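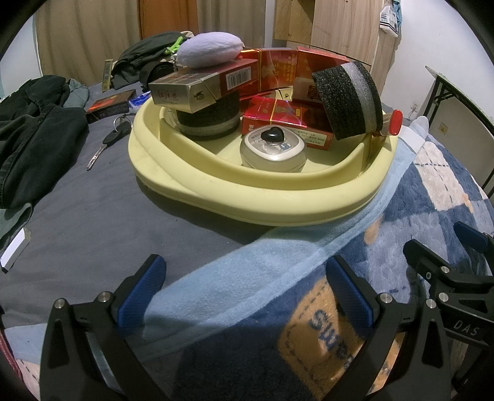
Jamila Khan wrote after our last session to say that she had taken her pressure three times in one evening, got three different answers, and wanted to know which one was the real one. Two others had put nearly the same question on their slips, so let us begin there and let the planned opening slide down the page a little.

Session 4: Taking Your Own Blood Pressure at Home
Hemedero Evening Health Course, notes to go with the talk

The short reply to Jamila is that all three were real. Blood pressure moves all day long. It rises when you climb the stairs, when the phone rings, when you are cold, when you need the bathroom, when you are cross with your brother, and it drops when you doze off in a chair. A reading tells you what the pressure was during the half minute or so that the cuff was letting go of your arm. What your doctor would like to know is the pressure your arteries live with most of the time, and one reading can't give you that, however carefully you take it. A week of readings, taken the same way at the same times, can come pretty close.

So please don't be discouraged by numbers that jump around. Mine do too! I have taken my own pressure for years now and I still see a gap of ten points between one reading and the next on a perfectly dull Sunday.

What the two numbers mean

We did this in the first session, but several of you joined later, so I'll go over it again and the rest of you can have a rest.

The top number is the systolic pressure, the push against the artery walls when the heart squeezes. The bottom number is the diastolic pressure, what is left in the pipes while the heart is filling up again. Both are given in millimeters of mercury, which is a leftover from the days of the tall glass column, and we write them with a slash: 128/76, said "one twenty-eight over seventy-six." Most home machines show a third number as well, and that is simply your pulse. People do mix up the pulse and the bottom number, especially on the older displays where they sit one under the other, so look for the little heart or the letters PUL.

In this country, the usual guidance treats an average of 130/80 or above as high. Other countries draw the line in slightly different places, which is why the relatives you phone overseas may have been told something else by a perfectly good doctor. Your own target may be different again if you have diabetes, kidney trouble, or a few more birthdays behind you, and that is a conversation for you and your own clinic.

Why bother doing it at home

Some people run high in the clinic and lower at home. This is called the white coat effect, and it is very common. You've hunted for parking, you've been weighed in front of somebody, and now there's a stranger squeezing your arm. Other people do the opposite: they look fine in the clinic and run high at home or at work, and that goes by the name of masked hypertension. The second group is the more worrying one, because a yearly visit may never catch it.

Home readings are also a great help after a change in medicine. Your doctor can look at the week before and the week after, side by side, and have something solid to go on.

Picking a machine

Get one with a cuff that goes around the upper arm. Wrist models are handy for travel, and for some people an upper arm cuff won't fit or hurts too much, in which case a wrist one is a fair second choice, but they are fussy about position and it's easy to get a wrong number from them. Finger models I would leave in the store. Look for one that has been tested for accuracy (the word on the box is usually "validated"), and ask the pharmacist if you aren't sure, they are generally very happy to help with this.

Then there is the cuff, which matters more than the price of the machine. Measure around your bare upper arm, halfway between the shoulder and the elbow, with a soft tape. The size range is printed on the cuff or on its package. A cuff that is too small will read too high, sometimes by quite a lot, and a cuff that is too big tends to read too low. The standard cuff that comes in the box doesn't fit everyone. You can often order a larger or smaller one from the same maker, and please do stick to the same maker, as cuffs and machines are matched to each other.

Bring your machine to the clinic once a year or so and ask to have it checked against theirs. Those of you coming to the June session can bring it along to the Aoki Room as well, and we'll go over the fit of the cuff together.

Getting ready

For the half hour before, no coffee, tea, or energy drinks, no cigarettes, no exercise, and try not to have just finished a big meal. Use the bathroom first. A full bladder can push the top number up by ten points or more, and I mention this at every session because every session somebody is surprised by it.

Next, sit down quietly for five minutes. I know five minutes feels long. Put the phone in another room, turn off the television, and let the dog out beforehand if you have that sort of dog. No talking during the wait, and no talking during the reading either, even if someone in the kitchen is asking where the scissors are.

How to sit

Choose a chair with a back, and lean on it. A dining chair beside a table is just about perfect. The sofa is too soft and too low for most of us, and perching on the edge of the bed leaves your back with nothing behind it.

Put both feet flat on the floor, with your legs uncrossed. If your feet don't reach, use a firm footstool or a thick book.

Rest your arm on the table, palm up and relaxed, so that the middle of the cuff is level with your heart. If the table is low, slide a folded towel under the arm. An arm hanging at your side gives a reading that is too high, and so does an arm you are holding up by your own effort.

The cuff goes on bare skin. Pushing a tight sleeve up your arm makes a band of its own, so slip the arm out of the sleeve instead. The bottom edge should sit an inch or so above the bend of the elbow, with the tube or the arrow running down the inside of the arm. It should be snug, with room to slide two fingertips under the edge.

The reading itself, and the week

Press the button and sit still. When it finishes, write the numbers down, wait one minute, and do it again. That is one sitting: two readings, a minute apart. Do one sitting in the morning before breakfast and before any blood pressure pills, and another in the evening before supper or before bed, whichever you can keep steady.

Which arm? The first time, try both. If one arm is regularly higher, use that one from then on, and if there is a big difference between them (more than ten points on the top number, and it keeps happening) let your doctor know. Anyone who has had lymph node surgery or has a dialysis access in one arm should ask which arm to use before starting.

Keep this up for seven days. Many clinics ask you to set aside the first day, when you are still getting used to the whole business, and average the remaining 6 days. That gives you twenty-four readings, two at each sitting. Add up all the top numbers and divide by twenty-four, then do the same for the bottom ones.

Please write down every reading, including the ugly ones — it is so tempting to leave out a high number and "do it over," and I understand the feeling completely, but the average only works if everything goes in. A few words beside a reading are welcome too: bad night, headache, argued with the bank.

A word about salt

We'll spend all of the next session on food, so this is only a taste. In the label exercise we looked at a bowl of canned soup with 477 milligrams of sodium in it, and a slice of bread with 240. Neither one looks alarming. But make it two slices of bread and one bowl of soup and you are at 957 before you've had any supper, and by the end of an ordinary day it's easy to go past 3,000. The general advice for adults is to stay under 2,300. Keep a few labels from your kitchen this week and bring them in. Please talk to your doctor before using a salt substitute, as many are made with potassium and that doesn't suit everyone, particularly with kidney disease or certain pressure pills.

When to get help

If you see a reading above 180 on top or above 120 on the bottom, and you feel fine, sit quietly for at least a minute and take it again. If it is still that high, call your doctor's office that same day. If you have a number like that along with chest pain, shortness of breath, back pain, weakness or numbness, a change in your vision, or trouble speaking, call 911 and don't wait to see whether it comes down.

Low numbers count too. If you are dizzy on standing or have fainted, write down the reading and phone the clinic. And please don't stop or change a medicine on your own on the strength of your home numbers, good or bad.

To do before next time

Measure your arm and check it against the range on your cuff.
Do one full week, morning and evening, on the log sheet.
Work out your average, or bring the sheet and we'll do the sums together.
Bring three food labels.
Read the first part of the salt booklet. Spare copies are on the shelf by the door of the Aoki Room, under the large-print log sheets.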